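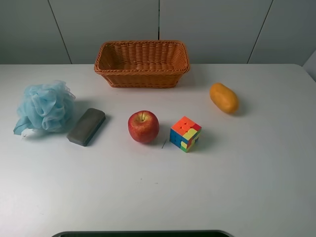
Woven wicker basket on a white tabletop

How to supply artwork for printed gift tins
Jostcombe Packaging Services, customer guidance. Revised 11/12/25

This page sets out how artwork should be prepared for the Rurkix range of printed tins. It applies to single tins and to sets ordered for events, staff gifts and seasonal mailings.

1. Download the template for your tin. Each lid and base has its own template, and the two must be returned together.

2. Place your design on the layer marked "Artwork". Do not move or resize the cutting line.

3. Extend any background colour 5 mm beyond the cutting line on every side. Keep wording and logos at least 2 mm inside it.

4. Convert all lettering to outlines and save the file as a PDF. Photographs should be supplied at 300 dpi at final print size.

5. State whether the metal is to show through. If a white base coat is needed, mark the area on the layer named "White".

6. Send the file with your order number. A proof will be returned for approval, and printing does not begin until it has been signed.

The minimum order is 249 tins per design. Production takes 17 working days from approval of the proof. Orders required for Christmas should be approved by the end of August.

Customers using the hinged Firusska tin should ask for the separate hinge guide before starting step 2.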